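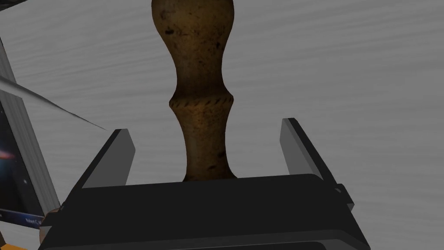 Figure 1. Turned wooden stamp handle with a notched ring.

Running a Short Film Night on a Student Budget: Project Report
Ama Addo
Module: Festival and Events Practice

1. What we set out to do

The brief asked each group to plan, programme and deliver a public screening, then write about it with a straight face. Ours was Wikance, an evening of short films on the theme of minor hauntings. We chose the theme at our first meeting in October, when it had the great advantage of being the only one that all of us had stopped arguing about.

We wanted a programme of under two hours, a paying audience, and a question and answer session in which somebody other than the four of us asked a question. We met two of those aims.

2. Programming

The open call brought in 33 films. I had expected a thin pile with one gem in it. What we got was a very large number of corridors. Student horror is fond of a corridor, and fonder still of a person walking down it slowly, calling out a name. By the second viewing session we had a private scoring column for this, which I have left out of the appendix at my supervisor's suggestion.

Each film was watched by two people and given a mark out of ten. Where the marks differed by more than three, a third person watched it and usually made things worse. Looking back, we should have agreed beforehand what a seven was. One of us gave sevens for effort and another had never given a seven to anything, including several films she says she loves.

The final running order opened with Agbeko, an eleven-minute piece about a lift engineer who keeps being called back to the same building. It's quiet and rather funny, and it settled the room. We closed with Favden, the longest film at 24 minutes, in which a family moves house and one box refuses to be unpacked. Putting the longest film last is against the advice in nearly everything I read for this module. I would do it again. People had had their drink and their interval by then and were in a mood to sit still.

3. Venue and money

We hired the upstairs room at Coment, an arts centre that was a carpet showroom until 2024 and still has excellent carpet. The hire included a projector, a screen and a technician until ten o'clock, at which point the technician went home, whatever was happening on the screen.

Ticket sales and the bar share came to £491. After the hire fee, the licence and the printing we were left with enough for a modest thank-you meal, which we had to put back into the course fund. The printing cost too much. We ordered folded programmes on heavy card because they looked lovely in the sample book, and most of them were used as fans.

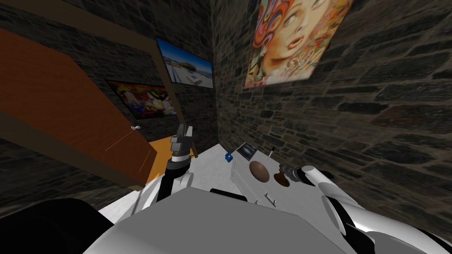
Figure 2. White countertop in a narrow room with stone walls.

4. The night itself

Doors opened at seven and the first film was due at half past. It started at about 7.40, as a large party of somebody's relatives had gone to the wrong floor and sat down in a pottery class.

The sound was the main technical problem. We had checked every file for picture and length and had listened to each one on headphones, in a library, at noon. Played through proper speakers, the fourth film was so much louder than the third that a man in the front row put his coat on. Next time I'd level all the files beforehand and play the joins between films in the actual room, even if we did nothing else that afternoon.

The question and answer session had two directors and one roving microphone, with me as host. I had prepared nine questions and used all of them. There was one raised hand, but it turned out to be a stretch.

5. Audience response

We left feedback slips on the seats and forgot the pencils. The slips we did get back were kind. Agbeko was the favourite by a clear margin. Two people asked for more comedy, one asked for less heating, and one wrote only "box!!", which I have taken as praise for Favden.

6. What I would change

I'd close the open call a fortnight earlier. We were still chasing two screening copies on the Monday of the week itself, and one arrived with someone's holiday videos in the same folder. I would also put one person in charge of the running order and let them be unpopular.

The task list in our shared folder was useful up to the point where everyone began ticking off jobs they intended to do. A date and a set of initials beside each one would have saved us the business with the bar licence, covered in Appendix B.

Appendix A: running order and film lengths
Appendix B: correspondence with the venue
Appendix C: budget, with receipts where found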